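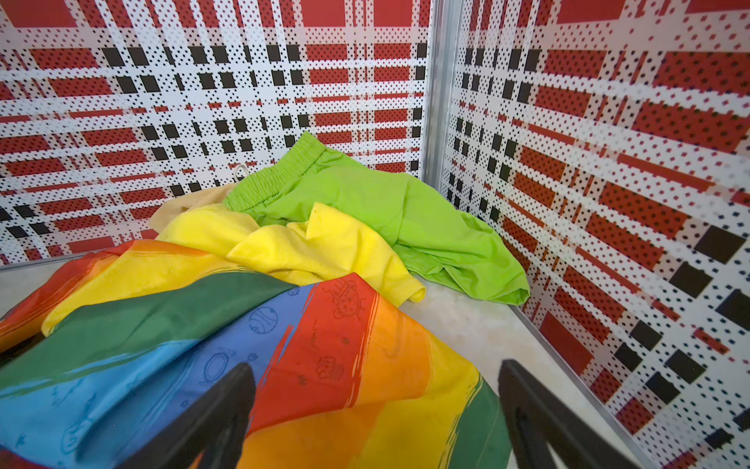 Usman Abbasi says the night bus is the first thing he asks new neighbors about now, and he would like it to run later than 11 p.m. We would too! The Treltia evening route carried 3,528 riders through December, well past the 1,000 we promised in our proposal, and the Drilleten stop is busy enough to need a second bench.
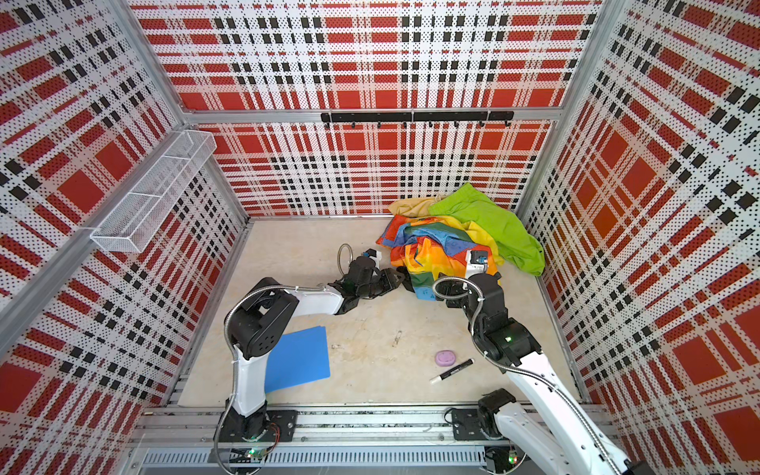
Progress report to the Rostami Fund
By the Zelidora Rides team

Your grant paid for five new drivers, and all of them have finished training. Fuel came in under budget – a nice surprise – so we would like to move what is left into printed timetables in larger type. The old ones were hard to read under the shelter light.

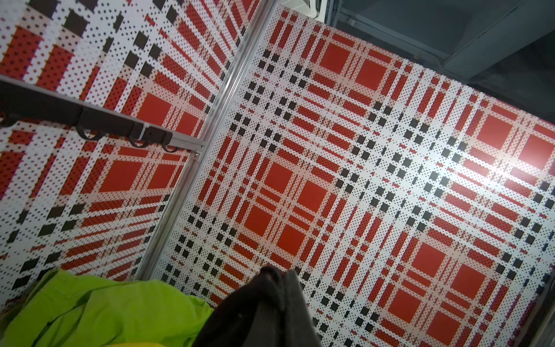 We also want to fix the gap after the 5 p.m. run, when people coming off shift at the clinic wait far too long. Two drivers have offered to swap hours, and we'll send you the new schedule once the clinic has seen it.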